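Espace financeurs > Projets soutenus > Clollach > Rapports d'avancement

Clollach – remise en circulation de peluches et de jouets textiles
Rapport d'avancement, période arrêtée à fin février
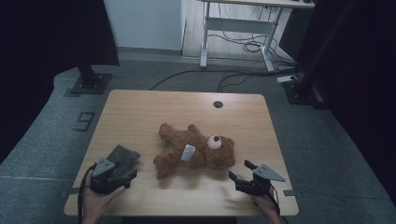 Rhea Villanueva aurait préféré que l'on commence par les peluches à poils longs et que l'on garde les poupées de chiffon pour l'été, car ce sont les ours qui prennent le plus de temps au nettoyage et que les familles demandent en premier. Nous lui avons donné raison à mi-parcours et l'ordre de traitement a été modifié en conséquence.

1. Rappel de l'objet de la subvention

La subvention couvre le tri, le dépoussiérage, la petite couture et la redistribution de jouets textiles collectés dans les écoles et les points relais du secteur. Elle finance un poste et demi, le loyer de l'atelier, les fournitures et une partie du transport. Le logiciel Planer, utilisé pour les tournées, reste à notre charge.

2. Collecte

Depuis le début du projet, 3 336 jouets textiles sont entrés à l'atelier. Les apports ont été irréguliers : presque rien pendant les vacances, puis des sacs en quantité à la reprise. Le point relais de la rue Cabanatuan fournit à lui seul une bonne part des ours et des lapins. Les écoles apportent surtout des marionnettes et des doudous plats.

Les sacs arrivent encore trop souvent mélangés avec des vêtements. Une affichette a été refaite par Latrice Esposito et posée dans tous les points relais. Il est trop tôt pour en mesurer l'effet.

3. Tri et nettoyage

Chaque peluche est posée à plat sur le dos, examinée puis essuyée au chiffon. On commence par la tête et le museau, on descend vers le ventre et on finit par les pattes. Les coutures des aisselles et de l'entrejambe sont tirées légèrement. Un œil ou un nez qui bouge sous le doigt envoie l'article à la couture. L'étiquette du ventre ou du flanc est lue quand elle est lisible, et conservée dans tous les cas. Nous avions envisagé de couper les étiquettes abîmées, mais plusieurs structures d'accueil refusent les jouets qui n'en ont plus.

Le chiffon sec, plié, suffit pour la poussière de surface. Pour les fourrures épaisses, on passe d'abord une brosse souple dans le sens du poil. Le passage en machine est réservé aux articles dont l'étiquette l'autorise. Les autres vont en caisson froid ou, s'ils sont trop tachés, en rebut textile.

Les tables de tri à plateau de bois clair donnent satisfaction. Les poils et les fils s'y voient bien et le plateau se nettoie vite. La moquette grise, en revanche, retient les fibres. Florante Bañez a demandé deux devis pour un revêtement lisse, le premier est au-dessus de ce que prévoit la ligne travaux, le second n'est pas arrivé.

4. Couture et rebut

Les réparations courantes sont les coutures ouvertes, les oreilles décousues et le rembourrage tassé. Au 28e lot, nous avons cessé de refaire les yeux cousus main sur les très petites pièces, le temps passé n'étant pas raisonnable. Une série de 88 peluches a été écartée en janvier pour cause d'humidité au stockage. Elles ne sont pas récupérables. Les cartons ont depuis été montés sur palettes et la porte du fond a reçu un joint neuf.

Le rebut est repris par la société Nulex, qui le destine à l'effilochage. L'enlèvement est mensuel – nous aurions besoin de deux passages au printemps.

5. Redistribution

À ce jour, 38 structures ont reçu au moins un carton : crèches, haltes-garderies, centres d'hébergement, salles d'attente. Les retours portent surtout sur la taille des ours, jugés parfois encombrants pour les salles d'attente. Noémi Mészáros tient désormais deux listes séparées, grands et petits formats, et les cartons sont préparés à la demande.

6. Équipe

L'équipe de l'atelier compte quatre personnes, dont une à mi-temps. Daithí Noonan a repris les tournées en janvier. La formation à la petite couture a été suivie par tout le monde sauf lui, une session de rattrapage est prévue.

7. Budget

Les dépenses suivent le prévisionnel, à l'exception du transport, en léger dépassement. L'écart sera absorbé par la ligne fournitures, où les achats de fil et de ouate ont été moindres que prévu. Nous ne demandons pas de complément pour cette période. Le changement de sol, s'il se confirme, fera l'objet d'une demande à part.

8. Période suivante

– reprendre les poupées de chiffon laissées en attente ;
– obtenir le second devis pour le sol ;
– négocier un deuxième enlèvement avec Nulex ;
– ouvrir un point relais supplémentaire, lieu à confirmer.

Les pièces comptables sont transmises séparément.

Documents récents
Clollach – convention de financement
Clollach – rapport de démarrage
Fiche pratique : préparer un sac de jouets textiles
Liste des points relais
Modèle de budget révisé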